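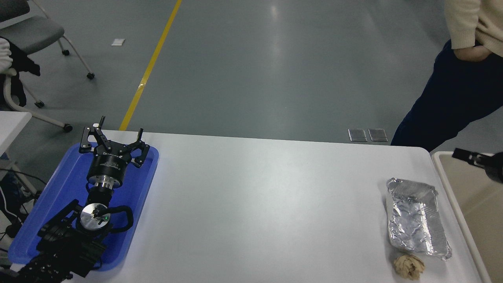

The 300 hour service, or how I lost most of a day to one connector

So the left arm came up on its 300 hours last week and I said I'd write down what I did this time, mostly so I quit texting Graham at dinnertime asking which way the mount comes off. If you're only here for the bread posts, skip this one, there's no bread in it.

Quick catch-up for anyone new: I look after the arms at Prellness, at the Nundascombe building, and have since April. Before that it was Graham Holroyd's job and he was very good at it and wrote down absolutely nothing. I inherited a drawer of hex keys and a sticky note that said "not the blue one." I still don't know what the blue one is!

Parking it

First job is always to get the arm folded down into its tray with the jaws spread wide open and the fingers pointing up. I used to leave the gripper closed, and then you can't get a swab anywhere near the inside of the linkage, so you end up powering everything back on just to open it, and by then you've taken your gloves off and your coffee's cold. Open first. Then fold.

I like the blue tray a lot, by the way. The raised edges stop screws rolling off onto the floor, and our floor is shiny gray epoxy with lights bouncing off it, so a small silver screw down there is gone until spring. Ngozi wants to get rid of the trays because they take up too much table. Ngozi and I are not going to agree on this.

While the power's still on I take a look at the little green light at the wrist and do a slow jog of each joint, listening. You get to know the noises. The wrist on this one has always had a tiny purr going one direction and none going the other, and it did it for Graham too, so I leave it alone. Then I stop the arm, shut down the controller, pull the plug and hang it over the chair where I can see the end of it. Please do the same if you have one of these. I don't care how quick the job is.

The mount

The gripper sits on a black round mount, and the mount sits on a silver ring at the end of the arm. Four screws. Put one hand under the gripper before the last one comes out, it's heavier than it looks and it will swing down and hang on its cable, which is exactly how we got into trouble later on in this post.

I wiped the ring, wiped the back of the mount, and found a crescent of gray gunk where the two faces meet. Not a lot. Selorm Sowah (who ran this arm all through the summer) figures it's old threadlocker, and that would make sense with the way it came off in crumbs. If it stays in there the gripper goes back on a hair crooked and you chase your calibration for a week. Ask me how I know.

Before anything goes back together I line up the two paint marks, one on the mount and one on the ring. I put those on myself with a correction pen back in April and I'm still pleased about it.

Fingers

I cleaned the linkages with a dry swab, then one with a little alcohol on it, then dry again. No oil! The manual says no oil and for once I did what the manual says. I wiggled each finger side to side with the power off and the right one had a bit more play than I wanted. The pivot screw just needed snugging up. I check the gap with a 2 mm feeler gauge at the tips and go by feel from there, and if anybody has a better method I would love to hear it, because mine involves squinting.

The connector

Everything back on, power up, home the arm, and... error 1610. Gripper not found.

I swapped the cable at the controller end. 1610. I restarted everything, twice. 1610. I got down on the floor and went through the black cables beside the tray, which have been in a tangle for as long as I've worked here, tracing each one with my fingers and saying "you're the power, you're the network, you're... what are you?" One of them wasn't plugged into anything at either end. It's in the drawer with the hex keys now.

Ashley came past and asked if I'd looked at the plug on the gripper itself, and I said of course I had, and then waited until she'd gone and looked at it. One bent pin. I'm pretty sure it happened when I let the gripper drop those couple of inches, although it could've been leaning over for months. I straightened it with the tip of a mechanical pencil (no lead in it), pushed the plug home, did up the collar, and the error cleared on the next start.

Testing

I run 100 open-and-close cycles with nothing in the jaws, then a handful with something soft, at low speed, with my hand near the stop button the whole time. It ran clean. The paint marks hadn't moved. Then I redid the tool calibration, which is boring and takes ages and I have nothing to say about it except have a snack beforehand.

Stuff I want to remember for the next one:

Support the gripper before the fourth screw. Tape a loop of string to the joint if there's no second pair of hands.

Look at the pins when the plug comes OFF, with a flashlight, before doing anything else.

Order a spare gripper cable. Phyllis in purchasing says there's a wait on them, so order it now and not in the spring.

Label the cables on the floor. I have a label maker. It has been in my bag for a month.

The right arm is due next, and Selorm has asked to do that one while I watch, so I've printed this out and left a copy under the tray.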